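책상 밑 전선 정리, 비싼 용품 사기 전에 해볼 것들
2020-07-03

전선 정리 글을 찾아보면 대부분 쇼핑 목록으로 끝난다. 케이블 트레이, 케이블 박스, 벨크로, 자석 클립, 주름관까지 한꺼번에 장바구니에 담으라고 한다. 나도 지난 1월에 그렇게 샀다가 절반은 서랍에 넣어 두었다. 그래서 이 글은 살 것보다 뺄 것부터 시작한다. 흰 상판에 금속 다리가 달린 책상, 그 옆에 바퀴 달린 타공판을 세워 쓰는 방을 기준으로 썼다. 벽에 구멍을 뚫을 수 없는 집이라면 대체로 사정이 비슷할 것이다.

준비물
벨크로 타이 (폭이 좁은 것, 길이는 잘라 쓰는 롤 형태)
마스킹테이프와 유성펜
줄자
마른 걸레
멀티탭을 올릴 트레이 (없어도 됨, 아래에 따로 적음)

1단계. 전부 뽑는다
꽂힌 상태에서 줄만 묶는 사람이 많은데, 그러면 엉킨 모양 그대로 굳는다. 컴퓨터부터 끄고 멀티탭 스위치를 내린 다음 벽 콘센트에서 멀티탭을 빼고, 나머지 플러그도 하나씩 뺀다. 뽑는 순서대로 마스킹테이프에 이름을 적어 플러그 쪽에 붙인다. 라벨 프린터를 권하는 글도 있던데 테이프에 손글씨로 충분하다. 어댑터는 모양이 비슷해도 전압이 다르니 이때 꼭 적어 둔다.

다 뽑고 나면 어디에도 이어지지 않은 줄이 나온다. 예전 모니터 케이블이나 이미 버린 스피커의 어댑터 같은 것들이다. "언젠가 쓰겠지" 하는 줄은 책상 밑이 아니라 상자로 보낸다. 내 경우에는 이것만 치웠는데도 바닥이 꽤 보였다.

2단계. 길이를 잰다
줄자로 책상 위 기기에서 멀티탭 자리까지 잰다. 직선거리로 재면 안 되고, 다리를 타고 내려오는 길을 따라 재야 한다. 높이 조절 책상이라면 가장 높이 올린 상태에서 잰다. 내린 상태에 맞춰 묶었다가 올릴 때 플러그가 빠지면 처음부터 다시 해야 한다.

남는 길이는 손바닥만 한 고리로 느슨하게 접어 가운데를 한 번만 묶는다. 꽉 조여 감는 방식은 권하지 않는다. 사진 찍을 때는 깔끔하지만 꺾인 자리가 상한다. 케이블 타이로 조이는 것도 마찬가지다. 줄 하나 바꿀 때마다 가위를 들어야 하는 정리법이 왜 그렇게 인기인지 잘 모르겠다.

3단계. 멀티탭 자리를 정한다
상판 밑에 트레이를 달면 제일 낫다는 말은 반만 믿는다. 나는 Lekier 트레이를 달아 보았다. 집게로 상판을 무는 방식이라 구멍은 안 뚫어도 되지만, 상판 가장자리가 둥근 쪽에서는 조금씩 돌아갔다. 곧은 변에만 물려야 한다. 다리를 꼬고 앉는 사람이라면 무릎에 닿는지도 먼저 확인하는 게 좋다. Hellutwood의 나무 케이블 박스는 보기에는 예뻤지만, 큰 어댑터를 꽂으면 뚜껑이 뜬다. 열이 빠질 틈이 적은 것도 마음에 걸려서 지금은 쓰지 않는다.

바닥에 그냥 두는 것도 나쁘지 않다. 단, 조건이 있다. 발이 닿지 않는 뒤쪽 다리 근처일 것, 청소할 때 손이 들어갈 것, 물그릇이나 가습기 옆이 아닐 것. 멀티탭에 적힌 정격 용량도 한 번 읽어 본다. 난방기는 여기에 꽂지 말고 벽 콘센트에 바로 꽂는다.

4단계. 타공판 뒤로 돌린다
바퀴 달린 타공판은 가림막으로 꽤 쓸 만하다. 벽에서 조금 띄워 세우고 줄을 그 뒤로 넘기면 앉은 자리에서는 거의 안 보인다. 다만 가린 것과 정리한 것은 다르다. 뒤에서 여전히 엉켜 있으면 먼지는 똑같이 쌓인다.

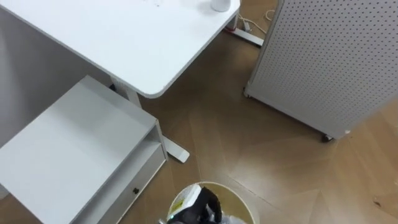 판을 옮기기 전에는 바퀴가 줄을 밟고 있지 않은지부터 확인한다. 잠금장치가 있는 바퀴라면 자리를 잡은 뒤 잠가 둔다. 타공판 구멍에 벨크로를 꿰어 줄을 고정하는 방법도 있는데, 이때는 판을 움직일 만큼의 여유를 남겨야 한다. 다 당겨서 묶어 놓으면 바퀴가 있는 의미가 없다. Sedgwick 타공판용 전선 고리도 써 보았지만 벨크로보다 나은 점을 찾지 못했다.

5단계. 다시 꽂고 닦는다
꽂기 전에 바닥을 마른 걸레로 한 번 훔친다. 물걸레를 썼다면 다 마를 때까지 기다린다. 그다음 자주 뽑는 것(노트북, 휴대폰 충전기)은 손이 가까운 쪽에, 거의 안 뽑는 것(모니터, 스탠드)은 먼 쪽에 꽂는다. 줄은 책상 다리를 따라 내리고 두세 군데만 묶는다. 더 촘촘히 묶어 봐야 나중에 풀 일만 늘어난다.

자주 틀리는 부분
전원선과 줄이 가는 이어폰 선을 같이 묶는 것. 이어폰 선은 매일 움직이므로 따로 둔다.
서랍장을 줄 위에 올려놓는 것. 옮길 때마다 줄이 눌린다.
접착식 클립을 닦지 않은 상판에 붙이는 것. 여름에 떨어진다. Samden 클립도 예외는 아니었다.

이렇게 해도 잡지 사진처럼 줄이 하나도 안 보이는 책상은 되지 않는다. 그런 사진은 애초에 줄을 뽑고 찍은 게 아닌가 의심한다. 나는 발에 걸리지 않고 청소기가 지나가면 됐다고 본다. 새 기기를 들이면 1단계의 이름표부터 붙이고, 안 쓰게 된 줄은 그날 바로 뺀다.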